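Inicio > Ayuda > Manuales > Cocina > Mustuvby > Arrocera de 8 tazas > Capítulo 2

Índice | Anterior | Siguiente | Imprimir

2. Primer uso y cocción del arroz

Lea este capítulo entero antes de enchufar la arrocera Mustuvby. Las instrucciones para cocer al vapor están en el capítulo 3 y las de limpieza a fondo en el capítulo 5.

2.1 Antes de la primera cocción

1. Saque la arrocera de la caja y retire las bolsas, los cartones y la lámina que protege el panel.
2. Extraiga la olla interior y compruebe que no queda ningún trozo de embalaje sobre la placa calefactora.
3. Lave la olla, la tapa interior, la paleta y el vaso medidor con agua templada y jabón suave. No use estropajo metálico.
4. Seque bien la parte exterior de la olla. Una gota entre la olla y la placa produce chasquidos y puede dejar marcas.
5. Encaje el recogedor de condensación en la parte trasera hasta oír un clic.
6. Coloque el aparato sobre una superficie plana y firme, separado de la pared y de los muebles altos.

PRECAUCIÓN: No sumerja nunca el cuerpo de la arrocera en agua. No enchufe el aparato sin la olla interior puesta.

Nota: en la primera cocción puede notarse un ligero olor a nuevo. Desaparece con el uso. Si lo prefiere, ponga 2 vasos de agua en la olla, elija el programa Vapor y deseche el agua al terminar.

2.2 Medir y lavar el arroz

El vaso medidor incluido no equivale a una taza de cocina. Todas las marcas de la olla están calculadas para ese vaso, así que conviene guardarlo junto al aparato. La capacidad máxima es de 8 vasos de arroz crudo.

1. Mida el arroz a ras, sin apretarlo.
2. Échelo en un cuenco aparte y cúbralo con agua fría.
3. Remueva con la mano, tire el agua turbia y repita hasta que salga casi clara.
4. Escurra bien. El agua que se queda en el grano también cuenta.
5. Pase el arroz a la olla y añada agua hasta la marca que corresponda al número de vasos.

Nota: el arroz jazmín admite un poco menos de agua que la indicada. El integral pide el programa propio y 30 minutos de remojo previo. El arroz glutinoso no se prepara con estas marcas - consulte la tabla del capítulo 3.

2.3 Preparar los demás ingredientes

Deje todo cortado y repartido en recipientes antes de poner en marcha el aparato, sobre todo si va a cocinar otro plato mientras el arroz se hace.

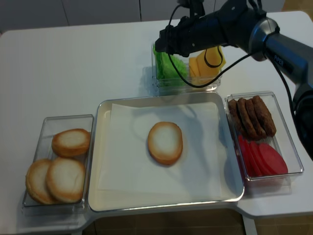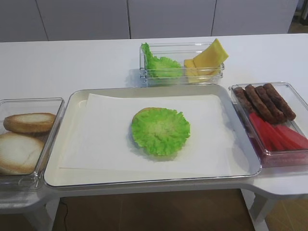 Figuras 2-1 y 2-2. Bandeja central forrada con papel y recipientes alrededor.

2.4 Cocer el arroz

1. Introduzca la olla en el aparato y gírela un poco a cada lado para que asiente en la placa.
2. Alise la superficie del arroz con la paleta.
3. Cierre la tapa hasta que encaje.
4. Enchufe el cable y pulse Menú hasta llegar al programa deseado: Blanco, Jazmín, Integral, Gachas o Vapor.
5. Pulse Inicio. La luz pasa de parpadear a quedarse fija.
6. Cuando suene el aviso, espere unos minutos sin abrir y después suelte el grano con la paleta, de abajo arriba.

PRECAUCIÓN: Durante la cocción sale vapor muy caliente por la válvula. No la tape con un paño ni acerque la cara o las manos.

No levante la tapa a mitad del programa. El sensor interpreta la bajada de temperatura como falta de calor y alarga el ciclo, con lo que el fondo puede tostarse.

2.5 Arroz para saltear

Para un arroz frito, reduzca el agua ligeramente por debajo de la marca. Al acabar el programa, extienda el arroz en una fuente ancha, déjelo enfriar poco tiempo y guárdelo tapado en la nevera hasta el día siguiente. Calcule 200 gramos de arroz cocido por persona si va a ser plato único.

No saltee ni fría dentro de la olla interior. El recubrimiento se daña - la garantía no cubre ese daño.

2.6 Mantener caliente

Al terminar, la arrocera pasa sola a Mantener. Para anularlo, pulse Cancelar. No utilice esta función con arroz ya frío, con gachas ni con arroz mezclado con pescado o huevo. Deje la paleta fuera de la olla.

2.7 Si algo no sale bien

Arroz duro: añada un poco más de agua en la próxima cocción y revise que la tapa interior esté puesta.
Arroz pastoso: escurra mejor después del lavado.
El agua rebosa por la válvula: hay demasiado arroz o quedó almidón sin lavar. Limpie la válvula antes de volver a usarla.
El panel muestra E2: desenchufe, deje enfriar y consulte el capítulo 6.

Artículos relacionados
Capítulo 3: Cocción al vapor y tabla de aguas
Capítulo 5: Limpieza de la válvula y la tapa interior
Wok Trulteo de acero: curado y primer uso
Mortero Tawfik: cuidado de la piedra
Vaporera Londesham de dos pisos: montaje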